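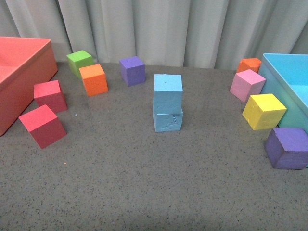 Section 3: Setting up the sorting table

Okay, you've unpacked the Plultby tote and read the part about cleaning (please read the part about cleaning), so now we get to the fun bit. Sorting is the activity I set up more than any other, and it's also the one I get the most messages about, usually from people who have put everything out at once and are now crawling around under a table. I've done it too! Go slow the first time and it'll take you ten minutes. By the third time you won't need these pages.

What you need for this section

The foam cubes, mixed colors
Two open plastic bins, one of them the red one
A table with a flat top and a bit of room to walk around three sides
A plain curtain or sheet for behind the table
The drawstring sack for the cubes you aren't using
A dry cloth

The full sack holds 84 cubes. You'll use far fewer than that, so don't tip it out. I know it's tempting.

Setting up the table

1. Pick your table. Mine is a gray speckled one that came out of the old Brakenel showroom, and I love it for this, the bright colors just pop. A plain white top is fine too. What I'd stay away from is anything with a busy print or a patterned oilcloth, where the darker cubes get lost among the flowers and the kids start sorting flowers.

2. Check the height. With the legs fully out, the Clondine folding table stands 34 inches high, good for grown-ups and older kids on their feet. For the little ones use the lower notch on the legs, or bring in whatever low table you've already got.

3. Wipe the top and let it dry. Foam picks up every crumb.

4. Hang the curtain behind the back edge. Pale gray or off-white is best, and it doesn't have to be ironed or pulled flat – soft folds are fine. Let the hem come down to the table so a cube pushed too far back has something to stop against. If you've got a gap there, you will find out pretty quickly.

Note: Clip the curtain at the top only. If you tape the hem to the table, the first person who leans on it brings the whole lot down, rod included. (Mine left a dent in the floor in Mansilla that I still walk past every September.)

5. Put one bin at each side of the table. I turn mine so they sit at a bit of an angle, with the open middle of the table between them. Open tops, nothing inside. Slide them far enough apart that a person has to make up their mind and reach one way or the other.

6. Take cubes out of the sack. For a first round I like a small mix: a couple of reds, then some orange, lime green and purple, and whatever else catches your eye. Try to have at least one color that shows up twice.

7. Scatter them. Really scatter them! Some at the back by the curtain, some up near the bins, some in easy reach. Turn a few on the diagonal. Let one stand partly in front of another so that a person has to look for it. A neat row makes a nice-looking table and a very dull game.

8. Walk around to where the sorter will stand and have a look from there. If a cube is completely hidden, nudge it out until a corner shows.

Caution: The cubes are soft and they do tear if somebody bites one. Take any cube with a chunk missing out of the set right away and look for the chunk. Children under 3 shouldn't use the set, and little ones over that age still need an adult at the table the whole time.

Caution: Keep the walking sides clear. Curtain weights, bags and the empty tote go under the table at the back or in another room.

Choosing a rule

You've got two bins and a bunch of colors, so you need a rule before anyone touches a cube. I used to make these up on the spot and then forget them halfway through, and believe me, a five-year-old will not forget. These are the ones I keep going back to.

Rule A, match the bin. Red cubes go in the red bin and everything else goes in the other one. Start here. It's easy to say and easy to check, and a red cube sitting right beside the red bin gives a shy sorter a quick first success.

Rule B, warm and cool. Reds and oranges on one side, greens and purples on the other. Expect an argument about purple. I let the group vote before the round and then we stick to it.

Rule C, one of each. Each color goes into the first bin once, and any repeats go across to the second. This is harder than it sounds and adults are, in my experience, terrible at it.

Rule D, take turns. Two sorters, a bin each, one cube at a time from wherever they like, and each bin may only have a color once. My friend Estela Riquelme came up with this one during a long rainy afternoon and I've never had a group that didn't ask for a second go.

Running a round

1. Say the rule out loud, then have the sorter say it back to you in their own words.

2. Let them pick up one cube at a time. Two-handed grabbing is where things get muddled.

3. Keep quiet. This is the hard step for me! If a cube goes in the wrong bin, leave it there until the table is clear.

4. When the tabletop is empty, look into both bins together. Ask "are you happy with that one?" about a couple of cubes, right and wrong ones both, so the question doesn't give the answer away.

5. Tip the bins back out and scatter again, with a new layout.

Note: Foam doesn't bounce much but it does roll off a tilted table. If the cubes keep creeping toward one side, fold the cloth and put it under the short leg.

If something isn't working

The colors are hard to tell apart. Check your light first. Under a warm lamp the red and the orange drift toward each other, and the folds in the curtain can throw a bit of a bluish shadow along the back. Open the blinds, or move the table nearer the window. If one person in the group still mixes up two colors when the light is good, leave one of those colors in the sack and carry on. They may just see color differently, and there are plenty left to play with.

The bins slide around. A damp sponge cloth under each one does it.

The cubes look dusty or gray. That's usually chalk from somebody's hands. See the cleaning section, and please don't put them in the dryer, no matter how low the setting. I lost a lovely set of purples that way.

You're short a color. Look in the folds of the curtain, then under the bins, then in coat pockets. Replacement cubes are listed as part 1662 on the order sheet at the back, and you can get a single color. Write the color in words next to the part number, or Florencia Paredes at the order desk will have to call you up and ask.

Putting it all away

1. Cubes in the sack, sack in the tote. Don't squash them down, they hold a crease if they're left that way for long.

2. Stack one bin inside the other and lay the cloth on top.

3. Take the curtain down last and fold it loosely.

4. Store the tote somewhere dry and out of the sun. Mine lives on the bottom shelf of the hall closet.

Section 4 covers the stacking games, which use the same table and curtain, so if you're going straight on to those you can skip steps 3 and 4 and leave everything up.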